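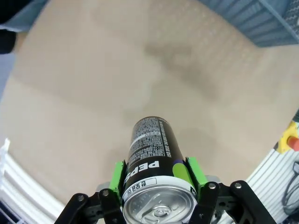
Drinks cans are the worst things in my kitchen for going walkabout, so when Vorncombe offered readers a trial of their Orel tidying arm I put my name down straight away (you would too, if you'd seen my larder!). It comes as a kit, takes up one end of a table and puts your cans away in a rack.

First tip -- sort by colour before you start. Blue with blue, black with black, and give each sort its own channel. 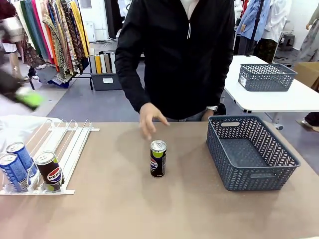

Page 9

Stand your cans upright with a bit of elbow room. A slim black Pepsi can is a nice easy shape to begin with, and a plain tabletop is best. Keep baskets over to one side, and hands back once the arm gets going.

My friend Precious Castillo swears by a sloping rack, so that the front can is always the next one out, and I'm with her on that. 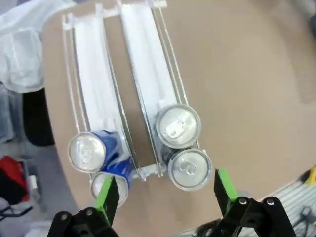 Wipe the rails with a damp cloth every 2 weeks, as sticky ones slow everything down. Would I buy the Orel? At 400 pounds I'd want it to do jars as well -- Vorncombe say that's coming in August, so I'm hanging on till then.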